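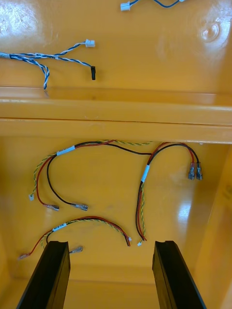
Wrist view of the gripper over a yellow tote, with three labelled harnesses in the lower compartment.

Zekico Hirnia Two-Finger Gripper Kit for Loose Wiring

Wire harnesses are where automation goes to be humbled. A box is a box from every side, and a bottle mostly stays bottle-shaped. A harness is four or five bits of coloured string with opinions, and it will be a different shape by the time you've put it back down. The Hirnia kit is our attempt at the job. It does part of it rather well.

What it does

Picks single harnesses out of a shallow tote and lays them on a tray or belt. It looks for the wrapped white label first and closes the fingers on the bundle beside it, leaving the spade terminals and the little white plugs to swing about underneath. The notched fingertips keep thin wire from sliding out sideways.

What it doesn't do (yet)

Untangle. Two harnesses that have become friends will be lifted as a couple and set aside in the reject tray for a person to sort out.
Plug in connectors. We have a demonstration of this. It is a very patient demonstration.
Read a smudged label.
Fold your washing. We are asked this at every trade show. A sock has no label in a helpful place and no two people agree on what folded looks like.

Speed

Over 100 picks an hour from a tidy tote. The packer at the next bench in our Clidholm workshop does 400 and listens to the radio. She also goes home, and the kit will carry on slowly through the night, so you can do your own sums.

Glossy totes

Shiny plastic throws glare back at the camera, and the software sometimes takes a bright patch for a connector. Turn the overhead lamp away from the tote or fit the Shokri diffuser (sold separately, sorry). Matt grey totes work better. Everyone has yellow ones.

In the kit

Gripper body with two dark notched fingers
Wrist camera and bracket
Spare pair of fingers
Cable, 2 m
Setup guide, 11 pages, most of them about lighting

Not included: robot arm, totes, diffuser, patience.

Who buys it

Small panel shops with a night shift they can't fill, mainly, and a few colleges. If you run mixed harnesses in one tote, send us a bagful before ordering and we'll tell you whether it copes. We have talked several customers out of buying one.

Delivery and returns

Orders placed now ship in April. Unused kits can be returned in the original carton. Used kits can be returned too, after a short conversation.

Page updated 29 Jan 2024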